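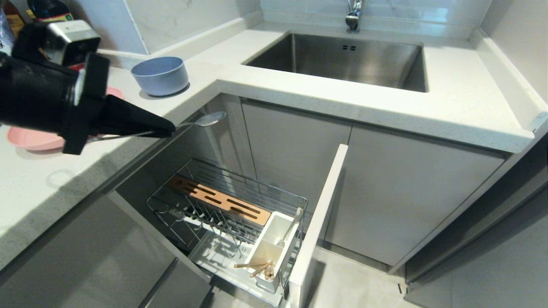 **Módulo de esquina Imness, con encimera en L**

El Imness es nuestro módulo para cocinas pequeñas, de esas donde la esquina se queda siempre sin uso. La encimera es clara y moteada, con el canto frontal redondeado y un borde elevado junto a la pared. El fregadero de acero va montado por debajo, así que las migas se empujan con la mano directamente a la pila.

Los frentes son lisos, en gris claro. El cajón queda muy cerca del fregadero y sirve bien para platos y otros utensilios de cada día.

## Interior del armario

Por dentro los paneles son blancos y sin relieve. Lo hemos preferido así porque en un armario estrecho el color oscuro esconde las cosas del fondo — y también la suciedad. Para limpiar basta un paño húmedo con jabón neutro; no recomendamos productos con cloro.

La puerta abre hacia fuera. Antes de pedir, compruebe por favor que tiene espacio libre delante del mueble. 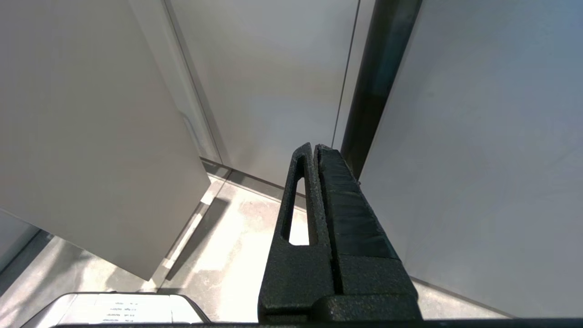
## Pedido y entrega

- Referencia: 2519
- Precio del conjunto: 1776 €, sin grifo
- Cajón adicional: 256 €
- Garantía: 2 años

El montaje se contrata aparte con Skumport. Para medidas especiales escriba a Agathe Roussel, en Dirkstead, e incluya un plano sencillo de su cocina. Los pedidos recibidos en noviembre se entregan en enero.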